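Home Worktables Tops Lighting Spares Contact

Kitier Wood-Top Worktable, with notes on the Benelik USB lamp

6 min read

The Kitier is a fixed-height worktable with a solid wood butcher-block top. It is supplied by Ibarra as a top and a steel underframe, packed separately, and is assembled on site with a hex key and a socket wrench. The top can be ordered alone for use on an existing frame. The underframe can't be ordered alone.

Dimensions

Top width: 121 cm
Top depth: 61 cm
Height to work surface, feet fully screwed in: 76 cm
Top thickness: see the drawing sheet in the carton

Dimensions are for the unfinished top at the time of cutting. Wood moves with humidity, mostly across the grain. Allow for a small change in depth between winter and summer, and leave a gap if the table is to stand against a wall or between two cabinets.

Top

The top is made of narrow strips glued edge to edge and running the full direction of the grain. Strips are not sorted by color. A single top may include pale cream, tan and reddish brown wood, and strip width may vary. Small sound knots and dark streaks are accepted under the grading. Open knots, splits and filled voids on the upper face are not, and a top showing any of these on delivery will be exchanged.

Tops ordered together are not matched to each other. If two tables are to be butted end to end, state this on the order and they will be picked from the same batch where stock allows. Even then, expect a visible step in tone at the joint.

The upper face is sanded and oiled at the works. The underside gets one coat only. Apply a second coat to the underside and all four edges before assembly if the room is not heated all year.

Underframe

Four legs, two end rails and one rear rail, all powder coated in the shade listed as Gravel. Gravel is a mid gray with a slight texture. It hides scuffs better than the earlier smooth coat but is harder to wipe clean where adhesive has dried on it. The rear rail sits low enough to clear most power strips fixed to the underside of the top.

The top is fixed through slotted holes in the end rails. Tighten these screws until the washer stops turning, then stop. Overtightening prevents the top from moving in the slots and can open a glue line near the edge.

Clamping and fixtures

The top accepts edge clamps on all four sides. Use a pad under the lower jaw. For permanent fixtures, drill a pilot hole first and keep screws well clear of the strip joints where possible. Through bolts with a wide washer on the underside are preferred for anything that will be loaded sideways. Holes drilled by the customer do not affect the warranty on the glue lines, but the strip that was drilled is no longer covered.

The top is not suitable for hot work. Solder, heat guns and uncooled castings need a separate mat. Solvents will lift the oil finish and should be kept in a tray.

Benelik USB lamp

The Benelik is a small table lamp used on the Kitier where the overhead light is uneven or where a phone or meter needs charging at the bench. The base is a thick round disk with a pale wood finish. Two USB ports are set side by side in a black panel at the front of the base, and a polished silver pole carries the bulb socket. Shade and bulb are separate lines on the order form. The lamp is not fixed to the table and needs no drilling.

The bulb screws in. Fit an LED bulb only, within the rating printed on the label. Unplug the lamp before changing the bulb. Turn the bulb by its white housing until it seats, without forcing it. A bulb that sits crooked in the collar is cross-threaded and should be backed out and started again.

The USB ports supply charging power only. They do not pass data and cannot be used to connect equipment to a computer.

Kitier top in use, mixed strips with knots and streaks in the grain:
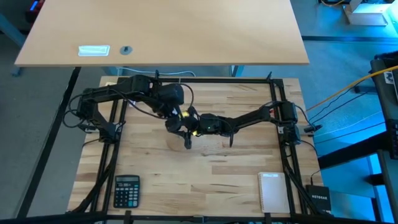
Benelik lamp without shade, LED bulb beside it:
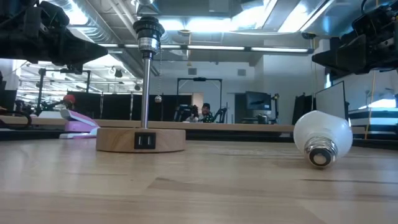 Care of the surface

Dust with a dry cloth. For general dirt use a cloth wrung out in warm water with a little dish soap, wipe along the grain, and dry at once. Do not leave wet rags or cardboard on the wood overnight. Cardboard holds moisture against the surface and can leave a gray patch that goes deeper than it looks.

Light scratches can be left alone or rubbed down by hand with fine abrasive paper, working along the strips and never in circles. Re-oil the sanded area and a hand's width beyond it. The repair will look lighter at first and will darken over several weeks.

Ring marks from cups and cans respond to the same treatment if caught early. Marks from ink, dye or colored tape often do not come out fully. Machine sanding of the whole top is possible but removes the factory finish from the entire face, and the table is then out of use until the new oil has cured.

Oil once after installation and again whenever water stops beading on the surface. On a table in daily use this means more often in the middle than at the ends. Spread oil-soaked cloths flat outdoors to dry before disposal, as they can heat up and ignite when left in a pile.

Delivery

The top ships flat between two boards. Keep it flat on arrival and let it rest in the room where it will be used, unwrapped, before fitting. Standing it against a wall for several days can introduce a bow that takes as long again to settle. Two people are needed to lift the top onto the frame.

Orders for the current batch close on 2nd February. Orders received later are scheduled with the March batch. Benelik lamps, feet, washers and oil are held in stock and ship separately from the tables.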